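Speaker notes – Indoor lighting for small rental rooms
Marlies Brunner, Plukine
2021-09-05

Slide 1. Introduce self, thank Corina Ortner for the slot. Talk runs 11 minutes plus questions.

Slide 2. Two problems: lamps placed where there is space, and daylight that never reaches the work surface. Leave both views up while talking. 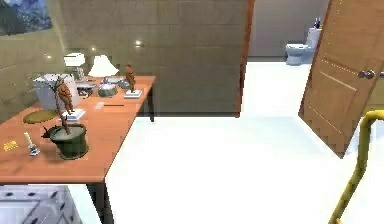
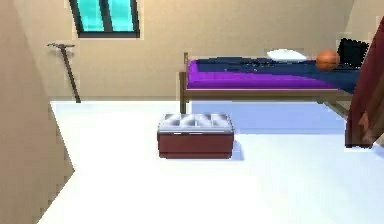
Rendered room. First view: table with lamps. Second view: window set high in the back wall.

Slide 3. Define terms. Lumen is light leaving the lamp, lux is light arriving on a surface. For reading, the target in this talk is 300 lux at the page. Do not go into the formula unless asked.

Slide 4. Color temperature. We used 3000 K bulbs in all Kosatden rooms. Mixed bulbs drew more complaints than low light did – mention Prasetyo's survey, skip the table.

Slide 5. Shades. A wide shade throws light down and out, a narrow one keeps it close to the base. Pause for the Egger sample to go around.

Slide 6. Costs. Replacement bulbs only, no wiring. Payback in 8 months at July rates.

Slide 7. Open points: dimmers, glare on screens. Burgi Frei takes questions on wiring.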